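We use cookies to improve your visit. By continuing you accept our cookie policy. Accept | Settings

Speaker notes, Thursday session

Start with the count. We have 1332 recorded runs from the Nondholm bench, all fruit and basket work. Say what a run is — one operator, one attempt, start to stop. Failed attempts stay in, with a label.

Pause for the first question. It is usually about how long this takes. A good operator gets 36 runs in a morning session.
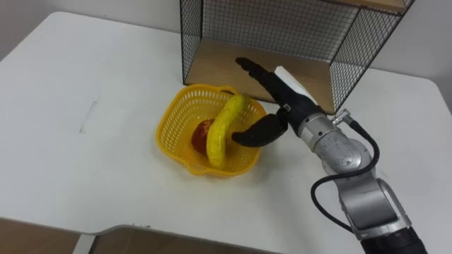
Next, variety. In March we kept the basket in one place for too long, and the model learned the place. Now we move it every 5 runs. Rallar changes the fruit, Wirska checks the labels.

Mention the split: two operators are held out for testing. Do not go into the training code — Krishnan covers that after the break.

Last point is storage. Keep the raw files. We deleted ours once and had to record the whole set again.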